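4. Washing a printed tablecloth in the Sutora washer

Use this program for printed cotton cloths up to 700 grams. Heavier cloths must be washed with the Bedding program.

1. Clear the table and shake the cloth outdoors.
2. Treat fruit or wine spots with cold water only. 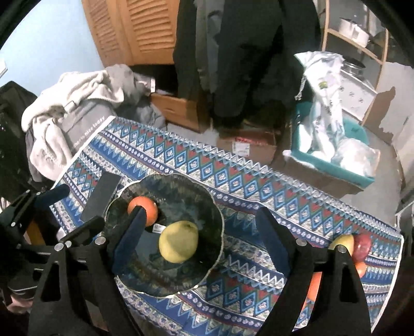 Can I use bleach on the spots?
Bleach takes the color out of printed cotton, so please use liquid soap.

3. Fold the cloth two times, with the printed side inside, and put it in the drum.
4. Turn the dial to Delicate and press Start. The display shows 72, the length of the program in minutes.

CAUTION: Do not open the door while the lock light is on -- the water inside can still be hot. 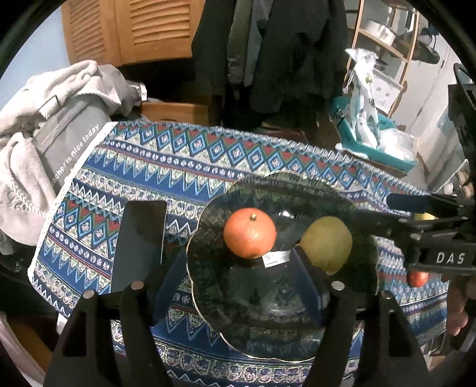 Reading time: 2 min

5. When the signal sounds, take out the cloth and pull the edges straight by hand.
6. Hang it in the shade. Strong sun makes blue and red prints pale.
7. Iron on the back side while the cloth is a little damp.

Note: If error 214 appears, the drum is not balanced. Stop the program, wait for the lock light to go off, and spread the cloth again.

Text revised in June by Idalina Tavares.

Related items
Cleaning the soap drawer
Wool and silk programs
Moving the washer to another room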